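Wimlow Starter Station: a review after 3000 recordings

We bought the Wimlow station to collect examples for a policy that picks up and restacks books.

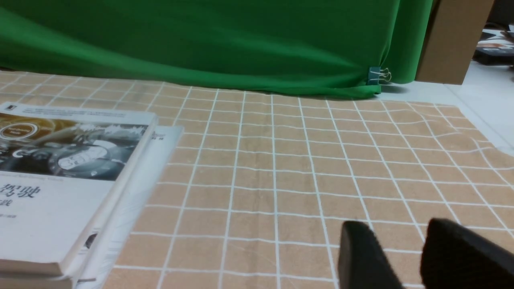

The station comes as a handheld controller, a wrist camera with its bracket, and recording software called Binolico. You bring your own arm and your own table setup. Ours is a green cloth at the back and a mat with a printed grid, and neither came from Wimlow.

Setup took most of a Thursday. The bracket went on without trouble. Calibration was slower, mainly because the manual skips the step where you tell Binolico which way the camera is mounted. If the preview turns the wrong way when you rotate the wrist, go to Settings, then Mount, and flip it there.

The controller is the best part of the kit. It tracks small motions well, and the trigger gives fine control of how far the fingers open. That matters with books. A paperback bends if you squeeze it, and one still in shrink-wrap throws reflections into the camera and slides off whatever is under it. With our old joystick, I gave up on about one attempt in three. With this controller I rarely had to start over.

The wrist view is sharp enough to make out large print on a cover, though small type is lost. The fingers stay in view at the bottom of the picture, and I would not want to train without that. Exposure is automatic and can't be locked. When the light changed in the afternoon, the color of the mat shifted from one recording to the next. Mathis Picard, who trains the models here, would have preferred a fixed setting.

Binolico is plain but dependable. Each recording gets a start mark, an end mark and a text label. Out of 3000 recordings, 2997 opened correctly at the end. The other 3 had a video file with no arm data attached, and I deleted them.

Labeling is weaker. You can't change a label on a group of recordings, so when we decided to split "move book" into "lift" and "slide," I edited them one at a time. Export to the Zakaria format works. Export to Promolitz drops the gripper width, and support told me to write my own converter.

One piece of advice applies to any kit. Smooth the mat before each session. Ours wrinkles along one side, and a book pushed across a wrinkle moves differently from one on a flat patch. We keep some of those recordings on purpose, but they should be labeled.

Battery life on the controller is 6 hours, enough for a day with breaks. The charging cable is too short to use while working.

Good: controller, finger view, reliable files.
Bad: no exposure lock, slow relabeling, thin manual.

I would buy it again for tabletop work. Groups that depend on Promolitz should wait for the export to be fixed.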